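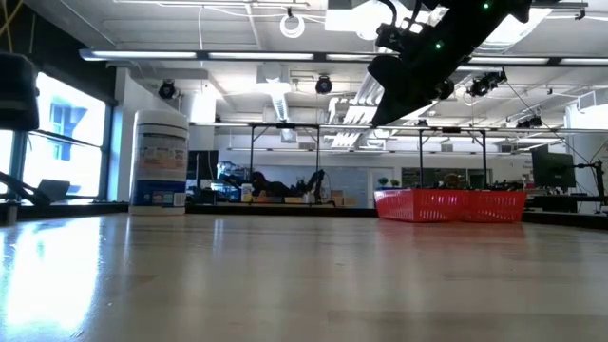
Wipes and the two red baskets, back of the table.

Trostik server > Technical > Chunk lag after the map update

gurneck_mod
Since the September update the Gurneck map drops ticks whenever more than 15 players are in the east quarter. Average tick time there is 154 ms. On Rirkau, same hardware, it stays under 50. Post your client version and view distance if you see it too.

pelm
Same. View distance 12, latest client. Doors open late and arrows land where people used to be. Rirkau is fine.

ostwick
It's the hoppers. Somebody built a sorter under the mill with 469 of them, all unlocked. Every one checks for items above it.

gurneck_mod
The sorter was there before the update and tick times were normal.

ostwick
Before the update that chunk wasn't kept loaded. Now it is, because spawn moved.

saab_line
Disagree. I copied the map to a local server, deleted the sorter and got nearly the same figures. What did help was cutting simulation distance from 10 to 6. I'd look at villager pathfinding, the new market has no closed doors.

ostwick
Local with how many players?

saab_line
2.

ostwick
Then it isn't the same test.

pelm
Can we not just lock the hoppers for an evening and measure?

gurneck_mod
Will do it Wednesday after the restart. Sorter off first, simulation distance unchanged. If tick time doesn't move I'll try saab_line's setting the night after. Please don't alter anything under the mill until then.

saab_line
Fine. Log entity counts as well.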